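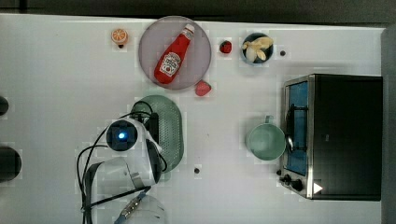
I've been meaning to write up the play kitchen stuff for ages, and a reader (hi, Paraschiva Toma!) emailed to ask what I'd buy again for a three-year-old's birthday, so okay, let's do it. June 2, 2020, day I-have-lost-track of everybody being home, and pretend lunch is served at my house six or seven times a day. I have opinions!

We got the Skisarlow kitchen bundle last November from a little toy shop in Livelham. It was $48, on sale, and it comes with the dishes and most of the food. The toaster oven we bought separately, and I'll get to that because it's the star.

First the dishes. There's a big round plate in a pale lavender gray, a small navy bowl with a lighter blue rim, and an oval colander in sage green. I love these colors. I'm so tired of toy dishes that come only in traffic light red and highlighter yellow, and these look nice even when they're left out on a white table, where they live at our place. The plate is big enough that a kid can pile half the pantry on it. The bowl is small. A toy banana pretty much fills it, and my daughter gets mad every single time she tries to put the strawberries in on top and one rolls off under the couch. I wish they'd gone one size up.

The colander is the piece I almost didn't care about and it gets used the most. It has a whole grid of tiny holes, so it goes in the bathtub, in the sandbox, on heads. I did find that sand packs into those holes and you need an old toothbrush to get it out. Outdoor use is on you.

Food next. The orange slice is my favorite, with the rind and the pale little segments, and it's a good size for small hands. The strawberries don't match, one is darker and smaller and the other is brighter, and I kind of like that since real ones don't match either. The banana is a pale yellow, a bit washed out if I'm being picky. No veggies in our bundle at all, which seems like a miss when you're handing a kid a colander!

And then the ketchup. My kid would marry the ketchup. It's a red bottle with a white cap and the Heinz-style label with the tomato on it, so she recognized it the second it came out of the box, and now it goes on everything, strawberries included. It's nearly as long as the big plate is wide when she lays it across (she serves it as the main course, no idea) so don't expect it to fit in a little play fridge door.

Okay, the toaster oven. Black body, a front that looks like real brushed stainless, a long silver handle, a window you can see the racks through, two black knobs. The inside is blue, which I thought was odd at first and now I think is pretty cute. It takes up a lot of room, so measure your table before you order. We had ours on a shelf to start and it hogged the whole thing. The front also shows every fingerprint. I wipe it down maybe once a week and the rest of the time I pretend I don't see it.

I did look at the Cuevas set before buying and it has more pieces, but the dishes felt thin to me in the store and my sister's kids cracked a cup pretty fast. The Clillovness one is gorgeous and way out of my budget.

Would I buy again? Dishes yes, food yes with the bowl complaint, oven yes if you have the space. Four and a half stars from me, five from the ketchup fan. If anybody knows of a toy broccoli in a decent green, leave me a link in the comments.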